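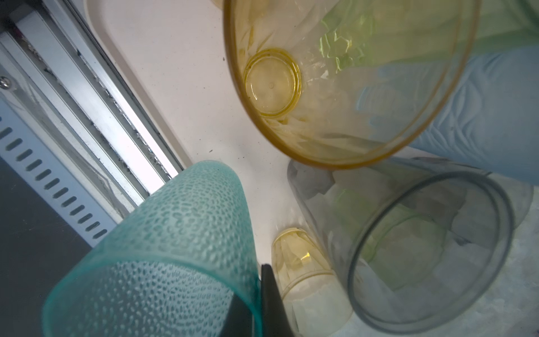
## Prikomo wrist camera kit, with the Stelludus grasp policy

We sell the Prikomo kit for research arms with parallel grippers. It comes with a learned grasping policy called Stelludus, and that policy is the reason most people write to us. It is also the part we trust least, so this page spends more time on it than on the hardware.

**What Stelludus claims**

The paper says a policy fed only by the wrist view can pick clear and tinted plastic cups out of clutter with no depth sensor. Depth sensors do badly on this stuff. You look through an amber cup and see green and blue from whatever sits behind it, and the sensor makes the same mistake. The authors report that color input alone was enough. Their test set was small and all of it came from one bench.

**What we got**

Neville Mapplebeck ran 212 grasps on our own bench with the weights as shipped. Results split by cup type:

- Bumpy or pebbled cups: good. The texture gives the network something to hold on to.
- Smooth faceted cups, standing alone: fair.
- Smooth cups touching each other: poor. The policy often picks a point where two rims cross, and the finger comes down on an edge.
- Small pale cups on a white surface: poor, and worse in bright, even light.

We retrained with 20 extra demonstrations per cup type. The touching-cups case improved. The pale-on-white case did not move enough for us to say anything about it. Svatopluk Baláž thinks the gain came mostly from the new lighting in those demos and would like to see it repeated with the old lamps. We haven't done that.

**Does it beat the simple baseline?**

On textured cups, no. A plain color-blob picker did as well and runs on a cheaper computer. If your parts are opaque or patterned, buy the kit without the policy.

**In the box**

- Prikomo camera and wrist bracket
- 2 flat finger panels, matte black
- Cable, 10 feet
- Stelludus weights and training scripts
- Our full grasp log, failures included

**Fits**

Srisuk and Starkerum arms. Other arms need an adapter plate, which we don't stock.

**Before you order**

Ask for the log first. If your job looks like the bottom half of that bullet list, plan on collecting your own demonstrations. The published success rate should not go into a grant proposal as a number you expect to hit.

Page last revised 31 January 2024. The next round of tests is set for May.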